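Gyula Sárközi has been tuning pianos for long enough to have opinions about your living room. He had opinions about mine before he took his coat off.

"You've got it over a heating vent," he said. I said it was the only wall it fit on. He looked at the other walls, one after another, and let that go.

He works mostly in Ravthorpe and the towns up the valley, and he'll do a Sunday if you ask nicely and pay a little extra. The worst instrument on his books is a Brenano upright, 126 centimeters tall, that lives in a church basement and has been painted twice. "The second coat was to cover the first coat," he said. "It went on the keys. I spent a morning with a scraper and I was paid for a tuning."

Would he tell somebody to get rid of a piano? He winced. People inherit them, he said, and then they want him to say it's worth something. "I had a man with his grandmother's Hafþórsson. Cracked pin block, moths in the felt. He asked me what he'd get for it. I said 76 dollars, if he carried it." The man kept it, and Sárközi goes out there every January to do what can be done – mostly, he said, he drinks the coffee.

He is 65 and isn't training anybody. Two apprentices came and went. The first one had a wonderful ear and couldn't get up in the morning. The second got up fine.

I asked about the tuning apps, and he surprised me. He uses one, on a phone with a broken corner, for the bottom octave. "Down there everybody's guessing. The phone guesses faster." Above that he still goes by ear, with his head tipped over so far I worried about his neck.
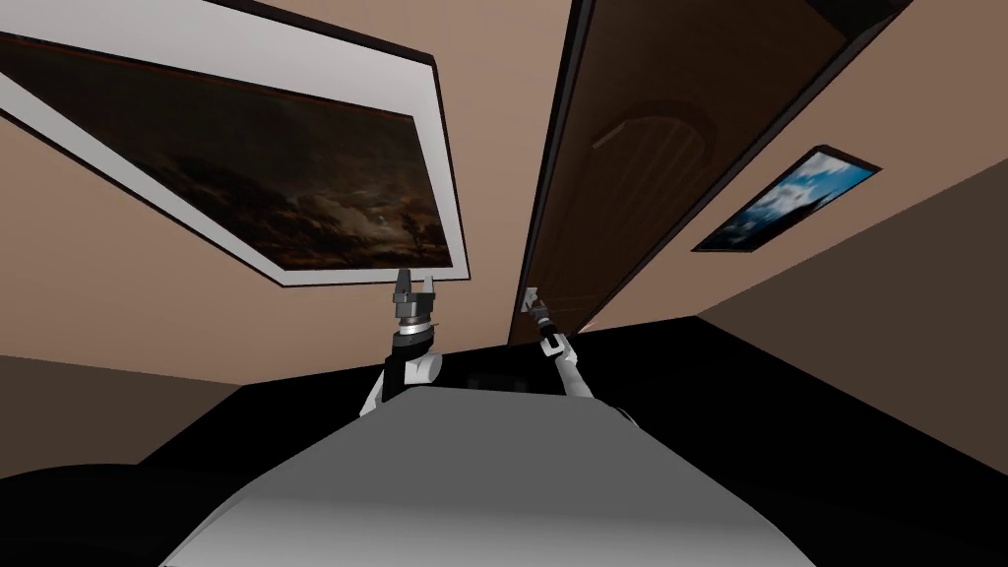
My neighbor Ilse thinks all of this is sentimental, and told me so over the fence: she has had her spinet done with an app for years, by her nephew, and it sounds fine to her. I passed this along. Sárközi asked which house was hers, and whether she kept the windows open in summer.

"Then I've heard it," he said, and went back to the A above middle C, which he didn't like either.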